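「止まらない」より怖かった、閉じたままの指 家庭用片付けロボットの不具合を追う

2022/3/11

洗濯物を拾って運ぶ家庭用ロボット「Jellon」の試験で、把持部が布をつかんだまま開かなくなる不具合が見つかったのは、モニター試験が始まって間もないころだった。開発元のRuvumは試験を一時中断し、原因の調査と手直しを終えて、3月に入ってから再開している。把持制御を担当するプレシャス・フィッセルさんと、安全評価を受け持つサミラ・ビタールさんに、経緯を聞いた。

最初の報告は、モニター家庭からの短い電話だった。ロボットがズボンをつかんだまま動かない、画面にはエラーが出ていない、という内容である。

「エラーが出ていない、というところで嫌な感じがしました」とフィッセルさんは振り返る。「エラーで止まっているなら、設計どおりに止まったということです。表示が正常で動かないのは、機械が自分の状態を間違えているということですから」

現場に着くと、ロボットは腕を半分上げた姿勢で静止していた。指の間にはズボンの裾と、充電ケーブルが一緒に挟まっていた。家の人が裾を引いて外そうとしたところ、指は開くどころか、さらに締まったという。けがはなかった。

記録を調べると、原因は二つ重なっていた。一つは指の開き具合を測るセンサーの値のずれである。試験機の把持部は、組み立て時に一度だけ原点を合わせる方式だった。開閉を繰り返すうちにわずかなずれがたまり、この機体では831回目の把持で、制御側が「すでに全開」と判断する値に達していた。開けという命令は出ていたが、ソフトウェアはもう開いていると受け取り、モーターを動かさなかった。

もう一つは滑りを防ぐ機能だ。布が指から抜けそうになると、自動で力を足す。ビタールさんは、こちらのほうを重く見ている。

「人が引っ張って外そうとする動きと、布が滑り落ちる動きは、センサーからはほとんど同じに見えます。だから引けば引くほど強く握る。安全評価の表には『挟み込み時は手で引き抜ける』と書いてありました。書いたのは私です。滑り止めが働いている状態で確かめていませんでした」

再現試験は、Ruvumの試験室と、借り上げた住宅の両方で行った。試験室では12時間続けて開閉させても症状が出なかった。使っていたのは同じ大きさに切った綿の布で、机の上に平らに置いてあった。住宅に移り、普段の置き方に近い衣類で試すと、47回目に最初の固着が出た。

「布の厚みがそろっていると、指はいつも同じところで止まります。厚いところと薄いところが混ざると止まる位置がばらついて、そのたびに補正が入る。ずれはそこでたまっていました」とフィッセルさんは話す。ジーンズの縫い目や腰まわりのように、生地が何枚も重なる部分は特に条件が厳しかった。

ケーブルの巻き込みは、また別の問題として扱った。細く黒いケーブルは、黒い服のそばでは画像からの判別が難しい。初期の物体認識は、服のすぐ下に垂れたケーブルを、服のひもや影とみなすことがあった。

把持のデータは、手持ち式のグリッパーを使って人の手で取り直すことにした。寝室で、かごに積んだ衣類に近づくところから始め、どの角度で指を入れるかを一つずつ記録していく。

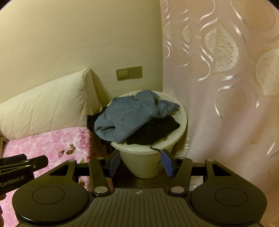
取り直しに使える記録は1503件になった。フィッセルさんによると、そのうち役に立ったのは、うまくつかめた例よりも、途中でやめた例だったという。

「前の学習データには、やめるという動作がほとんど入っていませんでした。近づいたら必ずつかむ。人間ならコードが見えた時点で手を引くか、先によけますよね。それを教えていなかった」

対策は三つの部分に分かれる。まず、原点合わせを充電台に戻るたびに行うようにした。次に、滑り止めで足せる力に上限を設け、引かれる力が一定時間続いたら指を開くことにした。布を落とすことは増えるが、受け入れるという判断である。最後に、電源が切れていても手で指を開けるよう、根元に解放レバーを付けた。レバーの部品は協力会社のSaronが担当した。

レバーについては、社内で意見が割れた。見た目が悪くなる、子どもが触る、という声があったためだ。ビタールさんは譲らなかった。

「ソフトウェアが間違えたときに使うものなので、ソフトウェアを通してはいけない。そこだけは何度も言いました。子どもが触って布が落ちるのは構いません」

ケーブルの判別は、まだ十分ではない。現在の版では、衣類の周囲に細長いものを見つけると把持を見送り、利用者に通知する。このため、問題のない場面でも見送ることがあり、モニター家庭からは「仕事をしない」という不満も届いている。フィッセルさんは、見送りの回数を減らす作業を次の版で進めるとしたうえで、時期は答えなかった。

再開後の試験では、指の固着は報告されていない。ただ、ビタールさんは件数だけでは判断しないと言う。電話を受けた担当者が最初に何を聞くか、その手順書も書き直した。一行目は「画面の表示は読まなくて結構です。指は開いていますか」になっている。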